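Filed under: Talks & Notes | Maintenance
9 min read

We use cookies to remember your settings and count visits. Accept | Manage

Speaker notes - Keeping the hand cell alive
Friday, January 26, 2024

Okay, hello, water, clicker. Say thanks for staying past the coffee. If the clicker dies again just use the space bar.

So I look after one cell. One! It's the sheet cell at Gostby, it has a single arm and a single five-fingered hand, and its whole job is picking up thin plastic sheet and letting go of it again in the right place. If you came for the fleet management talk, that's next door and I won't be hurt.

The arm is from Vadia and the hand is from Neves. The two had never been bolted together before we did it, so the first week was mostly me and an adapter plate. I drilled that plate twice. The second one is still on there. If you're joining parts from two makers, buy the plate blank and leave yourself room to rotate the bolt pattern, you will want it when you see where the cable comes out.

(Slide: cable routing. Don't spend long here.)

The cable comes out on the thumb side, and when the wrist rolls all the way over it pulls. I had the slack loop too tight and we got dropouts on the thumb only, always at the same wrist angle. I swapped the thumb motor before I checked the cable. Go ahead and laugh. Now the loop gets looked at every Monday with the wrist rolled to both ends of its travel, power on, someone watching the joint readout.

Gloves next. This is what most people email me about, so slow down.

Bare fingers slide on sheet. The pads that came with the hand were fine on boxes and hopeless on anything glossy. We went through coated work gloves, a silicone thing that squeaked, and ended up with the black fuzzy ones. They're a knit glove, they go on like a sock, and they cost next to nothing. I change them at 800 cycles whether they look tired or not. Before that I was going by eye and I was bad at it, I always thought they had another day in them.

How I put one on:
- Hand powered down, fingers straight.
- Thumb first. If you do the fingers first you'll fight the thumb for ten minutes.
- Pull each tip snug, then back it off a hair so the joint can bend without dragging the cloth.
- Strap at the wrist, below the camera, tail tucked under.
- Power up, run a slow open and close, watch for bunching at the knuckles.
- Re-zero the finger closing points. A new glove is thicker than an old one, and if you skip this the hand thinks it's touching something when it isn't.

Then one slow lift with a big piece of sheet, stopping with the fingers up near the edge, so I can see from the wrist camera how the thumb and fingers sit against it.

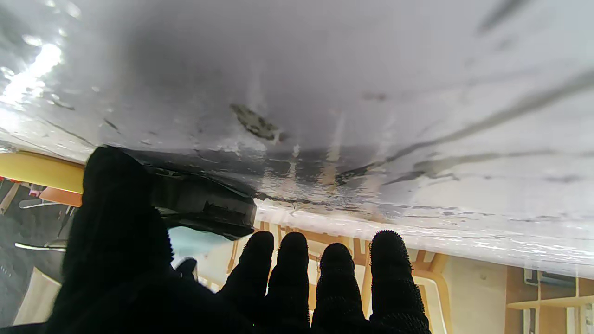 Doesn't all that fuzz end up on the product, asked Pletent, who had the slot before mine at the last meetup and run a cell much like ours. Fair thing to bring up, and yes, it does a bit. We wipe the glove with a strip of packing tape before it goes on the hand, and again after the first 100 lifts, and that gets most of it. If you're doing anything that has to be really clean, I'd look for a different glove. For us a stray fiber is no big deal.

Right, the camera. (Drink some water.)

It's a small one at the wrist and it looks out past the fingers, so you get the backs of the fingers and whatever they're reaching for. Great for checking glove fit, a bit of a pain with glossy sheet. You get glare off the surface, and where the sheet is thin you see the room through it all hazy, and the software would love to find edges in that. What helped us:

- Lock the exposure. Auto will chase every bright patch.
- Set it with a sheet in view. I did it with no sheet for months, no idea why.
- Dim the lamp closest to the cell. Ours runs at 80 percent now.
- Wipe the lens when you change the glove, it's right there anyway.

I tried a polarizing filter too. It was okay - I took it off when it started working loose and never put it back. Ask me again in the summer.

Repairs, quickly. We've had 3 real stops since the cell went in. One was the thumb cable, which you know about. One was a tendon on the little finger that frayed where it goes over a pulley, and I should have caught it, you could feel it was rough when you bent the finger by hand. Now bending every finger by hand is part of the glove change. The last was me leaving a hex key on the fixture. No lesson there, I just feel bad about it.

Spares I keep in the drawer: two tendons, one thumb cable, a bag of gloves, the little screws for the fingertip caps (they vanish), spare strap. I don't keep a motor anymore.

If there's time, show the log sheet. It's one page, date, glove on, glove off, cycles, anything weird. "Anything weird" is the column I read most.

Questions. Repeat them into the mic this time!

Get new talk notes by email, once a month. Sign up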